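Writing pavement rules you can test

January 2022

Most of my working time goes on delivery robots that travel on pavements, and most of that goes on the rules they are meant to follow. The rules come from several places: the operating permit, the operator's own handbook, and whatever the town has written down about footways. They rarely agree on terms. For the Clemdale work I was asked to turn all of it into checks that a simulator could run, and these are my notes on what survived and what had to be rewritten.

The first thing I did was separate rules from wishes. "The robot shall be considerate to pedestrians" is a wish. "The robot shall leave a clear width of 1000 mm between itself and any fixed object on the side where a person is passing" is a rule. It has a number, a unit, a reference surface and a condition. A logger can record it and somebody else can work it out again from the log. Our draft had a great many of the first kind and few of the second. After the first pass 19 clauses were left that could be tested as written.

We run them in Bronent, which is our name for the city block model. It has a paved plaza with irregular stone slabs, straight road edges, crossings, signals and a good deal of street furniture.
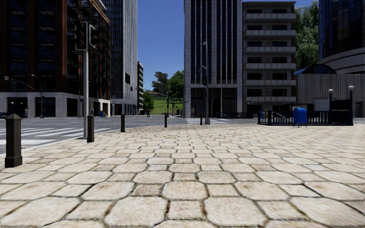 Bronent, plaza side, looking across the road. Bollards on the left, railing and mailbox on the right.

Clause 4 deals with the road edge. The old text said the robot must stop "at the kerb". Where the kerb is raised, this works well enough. Where the paving and the road meet with little or no step, the range sensor gives you nothing useful and the robot has to take the edge from the map or from the change in surface. The new text says the robot must stop with its foremost point at least 300 mm short of the mapped road edge, and must treat the edge as uncertain if the map and the camera disagree by more than 100 mm. When it is uncertain it stops at the nearer of the two lines. I would like to have had a better rule for that case, but the nearer line is at least easy to check.

Clause 5 is crossings. A robot may enter the road only at a marked crossing, and only after it has identified the signal head that applies to it. The second part causes most of the failures. At a junction there can be several heads in view, some of them turned away, and a classifier that sees a housing from behind will sometimes report a state for it anyway. The rule now requires a state to be reported as unknown unless the lens face is visible, and unknown counts as stop. Before this was added, the runs contained confident readings taken from the back of a signal. None of them led to a simulated collision, and I count all of them as failures.

Clause 7 covers railings, stair entrances and any other drop. Minimum distance is 500 mm from the railing and 1500 mm from an open side. If the map does not say which side is open, the larger figure applies all round. Operators dislike this one because it rules out some short routes. It stays.

A note on test lengths. A standard run is 3000 simulated seconds, with pedestrian density set from a seed. We fix the seed list before tuning starts and do not look at the held-back half until the release candidate is frozen. I mention it because I have seen a test report (not ours) in which the seeds were changed between versions, and the improvement it claimed could not be told apart from a kinder set of seeds. If you publish a pass rate, publish the seeds with it.

The count for the last full set was 1635 clause violations across all runs. On its own that figure means little. Most came from a single cause, the clearance rule for bollards, and were brief. We now log every violation with a duration and a worst value, and group violations that start within two seconds of each other into one event. The raw count is kept as well. If only the grouped figure is kept, somebody will sooner or later widen the grouping window, and the results will look better without the robot having changed.
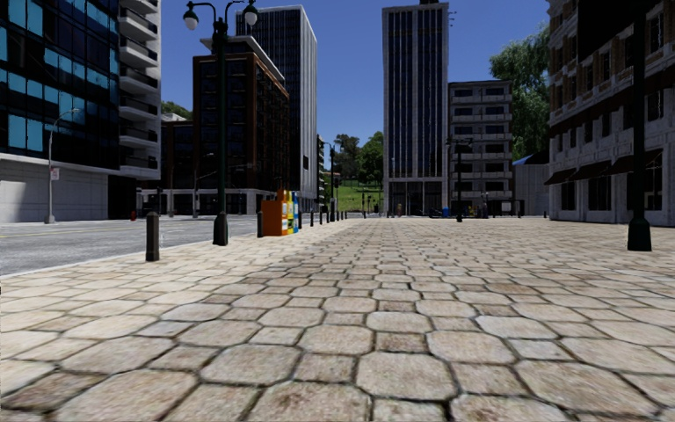
Bollards deserve more detail. The original clearance rule was written as a distance from the robot's centre, which is wrong for any machine that isn't round. A long body turning near a post swings its rear corner outward, so the centre can comply while the corner touches. The clause now uses the full outline, including anything that sticks out, such as an open lid or a flag mast. It also gives a lower figure, 150 mm, when passing between two posts at walking pace or below. Without that exception a robot could be trapped on one side of a bollard line with no legal way through, and a rule that cannot be obeyed gets switched off in practice.

Parked objects are handled separately. Clause 11 says a robot that has to wait must not do so within 1200 mm of a crossing approach, in front of a doorway, or in the gap between items of street furniture. The last part came from the Riihimäki notes, where waiting positions were chosen by lowest travel cost. The cheapest place to wait was very often a gap that people on foot were using. Tucked-in positions look tidy on a plan drawing -- they also block the only short way from the road to the shops.

There are things the simulator does not tell us. Our pedestrians do not carry ladders, stop without warning to read a phone, or push prams in pairs. The paving is flat, so wheel load and tipping clauses cannot be tested in it at all, and those are marked "track only" in the table. Lighting is daylight by default. Low sun and night sets exist but are thin, and I would not sign off clause 5 on the strength of them. Each clause therefore carries a column saying where it has been tested: model, track, street or none. Four clauses still say none.

Grindby, who supply the speed controller, have asked for the clause table in a form they can load directly. A plain text version with one clause per line is nearly ready, with units in their own column. The remaining dispute is whether speed limits should be given at the wheel or over the ground. I have written them over the ground. The revised table goes out in February, with clause numbers unchanged and withdrawn clauses left in place as blank rows so that old logs still point at the right thing.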